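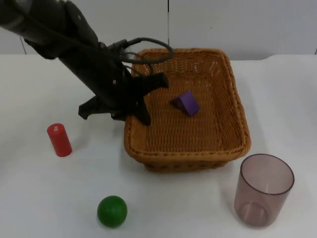
Re: [worklight] Maintained level after tube swap, Foltville and Masthorpe

Posted to the list 19/07/2021

On the earlier question about maintained light level:

> We replaced the fluorescent tubes in the Wanero building with
> direct-wire LED tubes. The supplier's sheet says the new tubes give
> the same light "at the task." My meter reads 297 lux at the bench
> and the plan called for 500. Nothing else in the room was changed.
> Is the meter wrong, or is the sheet wrong? Also, does the color of
> the bench matter? One of our installers says a light bench top
> makes up the difference.

Probably neither is wrong. The sheet most likely compares bare tubes, and the plan figure is for the whole fixture in the room. Check these before you buy anything.

Distribution. A fluorescent tube throws light in all directions and the reflector sends the upper half back down. Most LED tubes send nearly all of it down through a fixed angle. In an open strip that helps you. In a deep fixture with a prismatic lens it can go either way, and the spacing that worked for the old tubes may leave dips between rows. Take readings on a grid, under the fixtures and between them. A single reading at the bench tells you very little.

Lens condition. Acrylic lenses yellow with age. If yours went in with the building, pull one and take a reading with the lens off, then again with it on, from the same spot. At Foltville we lost more light to the lenses than to anything else, and the new tubes had been blamed for it.

Tube rotation. Direct-wire tubes with rotating end caps are easy to leave turned a few degrees off. Look at each one from the end of the row.

Meter. Zero it with the cap on. Let it sit in the light for a few minutes before you write anything down. Keep your own body out of the path. Inexpensive meters may also read LED sources differently from the lamp they were calibrated with, so check the manual for a correction factor.

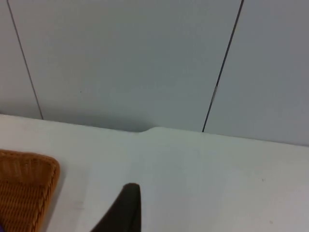

White tabletop and pale gray wall panels, Masthorpe.

As for bench color: illuminance is light arriving at the surface, so the top itself barely changes the reading. It does change how bright the work looks, and a little of the light goes back to the ceiling and returns. Walls and ceiling matter more. If you used a calculation program, look at the reflectance values it assumed. The defaults are often a good deal higher than an old painted block wall will give you.

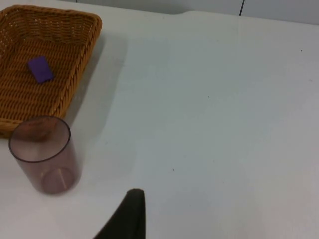
Gloss is a separate issue. A shiny top under a bare LED tube gives a hard reflected streak, and people will tilt the work or move their chairs to get away from it. A matte finish costs about the same and avoids the complaint.

Maintained level is also not the same as the level on the first day. The plan value should already include a loss factor for dirt and lamp aging. If 500 was the maintained target, a new installation should read above it, so your shortfall is larger than the two numbers suggest.

On burn-in, I would run the tubes for roughly 2,000 hours and repeat the same grid. Mark the points on the floor with tape. We skipped that at Masthorpe and the second set of readings could not be compared with the first.

If the lens test and the rotation check don't find it, send the fixture model and mounting height to the list. The Mazurek troffers in particular came in 2 reflector versions that look the same from below, and the shallow one does poorly with narrow-angle tubes.

One correction to my post from earlier in July: I wrote "lumens" in the table heading where it should have said "lux." The values stand.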